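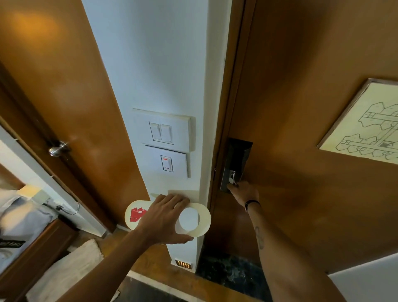
Door hangers that won't stay on lever handles – what do you all do?

Home > Forums > Hotels & Lodging > Room Tips
Last updated: January

stumwood37
So I'm at a hotel in Giltley for a work thing and I have a small but very annoying question. The door hanger in my room is one of those cream ones with a round hole at one end and a red graphic at the other, and the door has an electronic lock with a lever. I hang the sign, I shut the door, and half the time it's on the carpet when I come back. Housekeeping knocked at 8 this morning and I don't blame them one bit, the sign was face down in the hallway. Is there a trick to this?

latecheckout
Slide it on before you close the door and push it all the way back to the lock plate. Then pull the door shut slowly. Most people let it slam and the sign hops right off.

karkville_kay
I gave up on hangers years ago. I call the front desk and ask them to skip my room. Takes 2 minutes and it works every time.

stumwood37
Tried the slow close and it's better, thanks! I've been keeping the sign down low by the wall between the bathroom door and the entrance, under the light switches, so I see it on my way out.

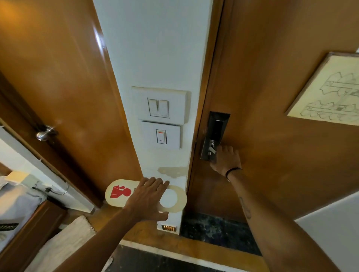 maillard_fan
Calling the desk is fine until the shift changes. I had that happen in Karkville, two nights running, and the second time I was in the shower. I'd trust the sign over a phone call, even a sign that falls off now and then.

karkville_kay
Well, that's one hotel. I've had about 18 stays where the call was all I needed. And a sign on the floor tells them nothing!

latecheckout
Do both? Also, a rubber band looped around the lever gives the hanger something to grip. I keep one in my toiletry bag.

stumwood37
Rubber band is going on the list. I'm here through the end of the week so I'll try it tonight and let you know – and yes, Kay, I'll call the desk too.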